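Predetti Path Set: README

Data card for the outdoor driving set made by the Mevness student robotics club. It covers what is in the folder, how it was recorded, how it was labeled, and what we think it can and can't be used for. If you are a new member, read this before you open the labeling tool.

Project summary

The club entered the Trastport student challenge in the small outdoor vehicle class. Teams have to get a wheeled robot along an unpaved path without a person steering. Our robot is called Sheikh. It drives on one front camera and wheel odometry. There is no lidar in our class, so the path finder has to work from color images alone, and that is what this set is for.

Predetti is the name of our path finder. It takes one image and returns a mask of the ground the robot may drive on. The steering code is in a separate repository and is not described here.

What is in the folder

raw/ has the recorded runs, one subfolder per run.
stills/ has the images picked for labeling.
masks/ has one mask per still, same file name.
splits/ has the text files that say which runs are train, validation and test.
notes/ has the run sheets, typed up from paper.

There are 14 runs. Runs are never divided between splits. Neighboring images in a run look almost the same, and our first validation scores were far too good until we fixed this.

Recording

All runs were recorded in May with a student walking behind the robot and steering by hand controller. The walker carries the stop button. Each run sheet gives the start time, the driver, the battery used and anything odd that happened. Two run sheets were lost, and those runs have an empty notes file.

The camera is fixed to the robot and was not moved between runs. Exposure was left on automatic. On overcast days this tends to wash out the sky, which does no harm to the masks, but be careful if you want to use the skyline for heading.

Labels

Masks use 4 classes:

0 unlabeled
1 drivable
2 vegetation
3 robot body

Everything that doesn't fit is class 0, including buildings and sky. Loose gravel and packed dirt are both class 1. Grass is class 2 even when it is short enough to drive over, because the challenge rules count leaving the path as a fault.

Every mask was drawn by one student and checked by another. When the two disagreed about the path edge, we took the narrower version. 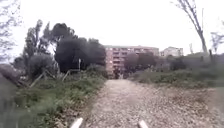
Tharushi Karunaratne
Labeling lead, Mevness student robotics club

The two white pieces at the bottom are Sheikh's own body and get class 3. Draw them first. The early Predetti model took them for pale gravel. The path itself is the easy part in a view like this one, wide and light up close. The borders take longer. On the right, dry brownish soil and bits of plants spill onto the gravel, so follow the gravel and leave the soil out. At the far end, stop the mask where the path gets lost in the dark gap between the trees. Don't guess at what comes after it.

Known problems

Images are soft, mostly toward the edges. Thin posts and bare twigs are hard to outline, and we did not try to label them separately.
There are no night runs and no snow.
Run 6 has a timestamp jump in the odometry file. The images are fine.

Training

Run train.py from the top folder. The default is 90 epochs on one GPU. The script reads the splits folder and will stop with an error if a mask is missing.

Use

Free to use for class work and for other teams in the challenge. Please don't use it to test anything that drives near people without someone on the stop button. Send label corrections as a pull request with the run and file name in the title, and Tharushi will review them.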